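Rultasley Linens Help Desk
Ticket 401 — Pinstripe cloth, edges won't lie flat
Opened June 2024
Status: waiting on customer

Hello, and thank you for writing to us at such length, it really does help! You say your gray Allier cloth has gone a bit wavy along the hems after 7 washes, and that it no longer folds into a neat square for the drawer. I had a good long look through our notes on this one, and I'm fairly sure it's the hem thread pulling in a touch more than the cloth does — annoying, but usually something you can ease out at home.

Start by spreading the cloth on a plain, smooth table with the stripes running straight away from you. Turn back any corner that has flipped over, then smooth from the middle out with your palms.

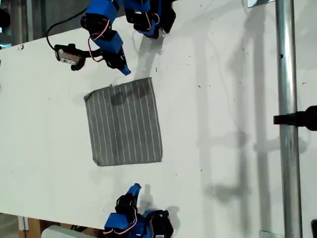
Should I iron the cloth before I fold it?
Iron it while it's still slightly damp, on medium, going along the stripes and finishing with the hems.

Once it has cooled, fold it in half along a stripe and see whether the edges meet. If they're still out by more than a finger's width, please reply with the batch number from the care label. Batch 176 had a tighter hem, and we're happily replacing those from our Ruddock warehouse.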